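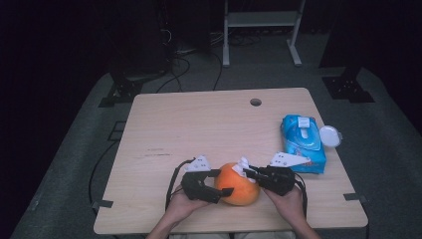 Two hand-held grippers close on an orange fruit during a demonstration at the Stistitz laboratory.

2019-01-24
By Dušan Radonjić

Researchers at Stistitz have reported that a robot arm pair can learn simple two-handed lifting tasks from recordings made by people holding the grippers themselves, with no robot present while the recordings are made. The method, named Manura, was tested on 18 household objects and is described in a technical report released by the group this week.

In the usual approach, an operator steers the robot remotely and the system stores the joint positions. This is slow, and it ties up the machine for as long as data is needed. With Manura, a person sits at a table and works with one gripper in each hand. Motion and jaw opening are logged for both sides, together with the view from a head-mounted camera. The recordings are then converted into target paths for the two gripper tips, and a separate step checks that the arms can follow those paths without reaching a joint limit.

The group collected 900 demonstrations for the report. Of these, 166 were discarded before training. Most of the rejected recordings failed the joint limit check, typically when the person had turned a wrist further than the arm could. The rest had gaps in the position log.

Round objects received the most attention. A large citrus fruit is too wide for either gripper to close around, so the two have to press from opposite sides and keep the pressure matched as the fruit leaves the table. If one side leads, the fruit rolls. The report states that people correct for this without noticing – small adjustments appear in the logs well before any visible slip – and that the trained controller reproduced part of this behavior. It did so less reliably on smooth objects than on textured ones.

Packages with soft sides were harder. The controller tended to squeeze until the jaws met resistance, and a half-full pack offers little. The authors list force sensing at the gripper tips as the most useful addition, but have not built it.

The trained controller was run on a two-arm system supplied by Trorerel, fitted with jaws of the same shape as those on the hand-held units. Keeping the shape identical matters more than the group had expected. In an early trial in November, the arms carried jaws that were slightly longer, and contact points learned from the recordings landed too far back on the object. Grasps that looked correct on video let go partway through the lift. Shorter jaws were fitted and the trial was repeated in full.

A second finding concerns the number of people recorded. Demonstrations came from 3 operators, and a controller trained on all of them did better than one trained on the same amount of data from a single operator. The authors attribute this to variety in approach angle. They did not test whether the effect continues with a larger group.

The report also sets out the limits of the work. All recordings were made at one table height. Objects were placed within easy reach of a seated person, and lighting was left unchanged between sessions. Moving the object during a grasp was not attempted. The path conversion step, called Usman in the report, runs after recording has finished, so an operator does not learn until later that a demonstration will be rejected. A version that gives a warning during recording is in preparation.

The next set of trials will cover handing an object from one gripper to the other. Recording for those has started, using the same hand-held units with a revised cable mount. The group plans to release the path conversion code with the results.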